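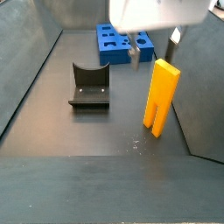 4.3 Registering the Board and Running an Insertion Check

This section covers registration of the shape board in Lilura, part assignment, and the first guarded insertion. Complete camera calibration (section 4.1) and arm homing (section 4.2) before starting. The default Zunduden cell profile is assumed. For the Wusstead profile, see Appendix C.

Registering the board

1. Set the board flat on the work surface, holes facing up. Any rotation is accepted.
2. Place the holder and the parts on the work surface. They may stand close to the board but must not cover its top face.
3. Retract the arm to the view pose.
4. In the Scene tab, select Acquire. Lilura captures from the fixed camera and lists each region it finds.
5. Select the board region and choose Set as Target. The outline turns green when the fit is accepted.
6. Check that every cutout has an outline. To add one by hand, click three or more points on its rim and press Enter.

Note: Small specks and debris on the work surface can be reported as regions. Regions under 50 pixels are dropped by default. Change the limit in scene.min_region. Wiping the surface is preferred to raising the limit, as high values also remove the smallest round holes.

Note: The walls of the enclosure are reflective in places. If a reflection is reported as a part, draw an exclusion mask over that wall and acquire again.
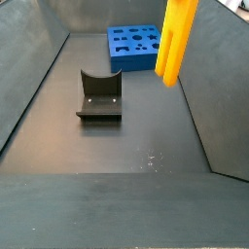

7. Jog the gripper over the board and repeat the acquisition with Allow Occlusion set to on. The fingers will hide part of the scene. Lilura keeps the last accepted board pose and marks hidden cutouts as "held."
8. Compare the two board poses in the log. The difference should be less than 2 mm. If it is larger, return to step 3.

Caution: Do not move the board by hand while any cutout is marked "held." The stored pose is not updated until the cutout is visible again, and the planner will use the old one.

Assigning parts to cutouts

1. Open the Match tab. Each part is listed with its best cutout and a score.
2. Confirm or change each match. A part with two prongs is matched to a pair of cutouts, and both must be selected. Hold Shift to select the second.
3. For arch parts, set the symmetry field to "none." The default value of "180" lets the planner turn the part end for end, and the curved side will then face the wrong edge of the cutout.
4. Save the match table.

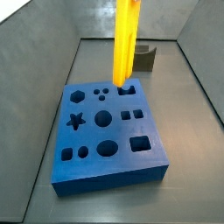

5. Run Reach Test. The planner checks the approach to each cutout against the enclosure walls and the board without closing the gripper. Cutouts that fail are shown in red with error 1430 (no collision-free approach).

Error 1430 near a wall can usually be cleared by increasing approach.tilt or by turning the board.

Guarded insertion

1. Set speed override to nearly 31 percent or lower.
2. Select one part and choose Grasp, then Hover. The arm stops with the part above its cutout.
3. Switch the view to the wrist camera.
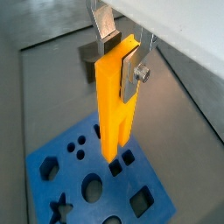 4. Check the lower end of the part against the cutout edges. For a two-prong part, check each prong against its own hole. Use Nudge X, Nudge Y, and Nudge Yaw to correct the offset.
5. Select Store Offset. The value is written to the match table for that part only.
6. Select Insert. Motion stops when the force limit is reached or the target depth is met.

Caution: Keep hands out of the enclosure from Grasp until the status line reads Idle. The Pause button holds position but does not remove motor power.

If insertion stops on the force limit, do not raise the limit. Select Retreat, return to step 3, and check the yaw first. Parts that have slipped in the fingers must be put down and grasped again, and the stored offset should be cleared before the next attempt.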